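Prillbridge Handling Group – Discussion Board
Topic: Marker cubes and pose error in two-handed recording

vpagano wrote:
The results for the July trial are ready for comment. We compared two ways of recovering the pose of each hand-held gripper: visual tracking from the gripper's own camera, and the same tracking corrected by a marker cube whenever one gripper sees the other. The set holds 3000 recordings from the Tomoana and Statow sites. With the correction, median error between the two grippers fell from 20 mm to 9 mm. I propose that we adopt the corrected method.

r_hollis wrote:
I do not support adoption at this stage. The median hides the recordings in which the cube is out of view. At Statow the cube was visible in only 59 percent of the material, and no separate error is reported for the remainder.

vpagano wrote:
That is a fair objection. Where the cube is lost, the method falls back on visual tracking and the error returns to its earlier level. I will add a table by site.

ellik_bench wrote:
Please also state how the fallback is handled during training. Our policy learned a small jump at the point where the cube came back into view – smoothing removed most of it, but slowed the approach to small objects.

r_hollis wrote:
I would exclude those segments and leave them unsmoothed. Smoothing changes the motion of the operator, and that motion is the thing we are trying to record.

vpagano wrote:
I disagree on exclusion, as it would remove many of the handovers. Both versions will be run before the method note is revised. A view from the calculator task is attached, with the cube on the second gripper toward the upper left.

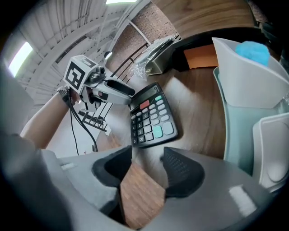
Page last changed: July, 4:20 p.m.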